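Trirkura Opens Review of Household Robots

Trirkura has opened a review of whether machines can take on laundry work in homes and small shops. The first task under study is hanging socks from a clip hanger, a chore that calls for two arms, one to hold the fabric and one to work the clip.
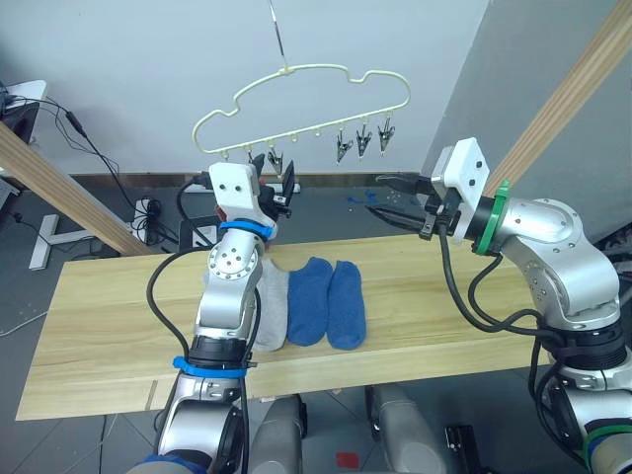 Kulsoom Khokhar cautioned that a chore should count as done only when a household no longer has to check it afterward, and said no machine she had reviewed met that standard.

The review covers 34 chores and is expected to continue through February. Socks were chosen for their small size and soft shape. At one stage of the work, a rust-red sock hung from the leftmost clip while five more lay on the board.

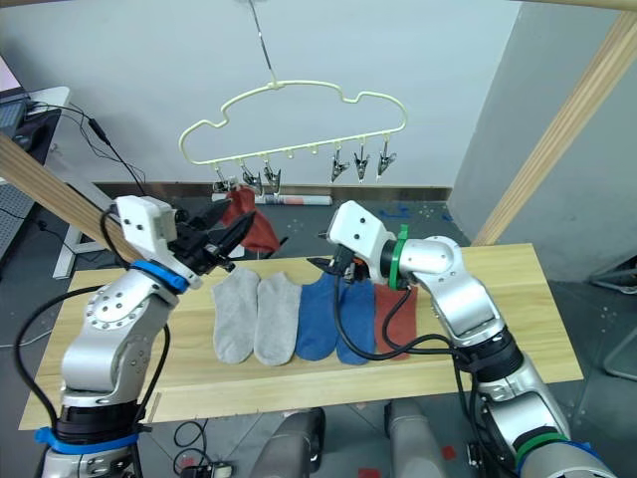

Next Steps

Maham Sethi will present the findings to Tanoli, which operates 55 laundry shops.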